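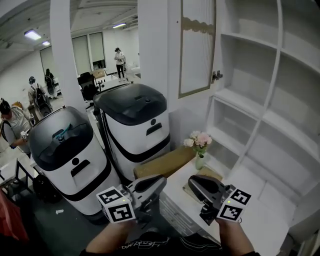 Le petit bouquet rose pâle et blanc, dans son vase en verre, sur le bureau.

Bouquet qui fane en trois jours, que faire ?

Publié le 3 mai 2021 par Yuk-lan Yu
Vu 2 575 fois – 9 partages

Ce site utilise des cookies pour mesurer son audience. En poursuivant votre navigation, vous acceptez leur utilisation. Accepter – Paramétrer

Bonjour à tous,

J'achète un petit bouquet presque chaque semaine au marché de Rotden et je le mets sur mon bureau, dans la pièce où je travaille. Les fleurs tiennent trois jours, quatre si j'ai de la chance. Après, les têtes penchent, l'eau devient trouble et il y a une odeur quand je vide le vase. Ma sœur achète les siennes au même étal et les garde une bonne semaine.

Je mets de l'eau froide du robinet et je recoupe les tiges avec des ciseaux de cuisine. Je ne change pas l'eau, j'en rajoute seulement quand le niveau baisse. Le bureau est près d'une fenêtre orientée au sud et le radiateur est juste dessous, mais il est éteint depuis avril.

J'ai lu tout et son contraire : le sucre, l'aspirine, la pièce de cuivre, la goutte de javel. Est-ce qu'il y a une méthode simple qui marche, sans acheter de produit ? Et est-ce que la taille du vase a une importance ? Le mien est petit et je n'ai pas trop envie d'en changer.

Merci d'avance.
Yuk-lan Yu

Kwan-ho Kwan

Bonjour,

J'ai travaillé six ans chez un fleuriste à Stidside. Votre problème vient presque sûrement de l'eau. Quand elle est trouble, elle est pleine de bactéries, et celles-ci bouchent le bas des tiges. La fleur a soif alors qu'elle trempe. En rajouter par-dessus ne change rien, il faut tout vider.

Voici comment je fais chez moi :

Lavez le vase à l'eau chaude et au liquide vaisselle, avec un goupillon si le col est étroit. Il reste souvent un film un peu gras au fond, il faut frotter. Rincez bien.

Enlevez toutes les feuilles qui se trouveraient sous l'eau. Celles du haut peuvent rester.

Coupez un ou deux centimètres en biais, avec un couteau bien aiguisé ou un sécateur. Les ciseaux de cuisine écrasent les tiges tendres. Remettez les fleurs dans l'eau tout de suite après la coupe.

Changez l'eau tous les deux jours et recoupez légèrement à chaque fois. De l'eau à température ambiante convient à la plupart des fleurs. Pour les tulipes, les jonquilles et les autres bulbes, je la prends froide et je n'en mets que quelques centimètres.

Un petit vase n'est pas un défaut. Il contient moins d'eau, donc elle se salit plus vite et il faut la surveiller. En été je la change tous les jours.

Pour la fenêtre au sud, éloignez le vase du soleil direct. Évitez aussi la corbeille de fruits, les pommes mûres font vieillir les fleurs. Le soir, vous pouvez mettre le bouquet dans la pièce la plus fraîche – un couloir ou une entrée, cela suffit.

Quant aux recettes, l'aspirine et la pièce de cuivre, je n'ai jamais vu de différence. Le sucre seul est une mauvaise idée, il nourrit aussi les bactéries. Deux gouttes de javel dans un litre d'eau, oui, si vous oubliez souvent de changer l'eau.

12 personnes ont trouvé cette réponse utile

Yung-ching Kan

Moi je mets de la limonade, un fond, et ça va très bien. Ma mère faisait pareil. Sinon prenez des fleurs séchées, plus de souci.

1 personne a trouvé cette réponse utile

Ngan-ling Chiu

D'accord avec Kwan-ho pour l'essentiel. J'ajoute une chose sur l'achat. Au marché, regardez le bas des tiges avant de payer. S'il est brun ou gluant, le bouquet a déjà passé plusieurs jours dans le seau. Prenez des boutons qui commencent à montrer leur couleur, sauf pour les gerberas, qu'il faut acheter ouverts.

Demandez aussi à votre sœur à quelle heure elle y va. À Rotden, les seaux sont en plein soleil à partir de onze heures et je ne prends plus rien après.

Si une tête penche déjà, recoupez la tige et enroulez la fleur dans du papier journal, bien droite, dans de l'eau tiède pendant deux heures. Avec les roses ça réussit une fois sur deux.

6 personnes ont trouvé cette réponse utile

Yuk-lan Yu

Merci pour les réponses. J'ai frotté le vase et il y avait bien un dépôt au fond, je ne l'avais jamais vu. Ma sœur y va à huit heures. Je vais essayer avec le prochain bouquet et je reviendrai dire ce que ça donne, en juin au plus tard.

Recevez nos conseils maison et jardin par e-mail, une fois par mois. S'inscrire à la newsletter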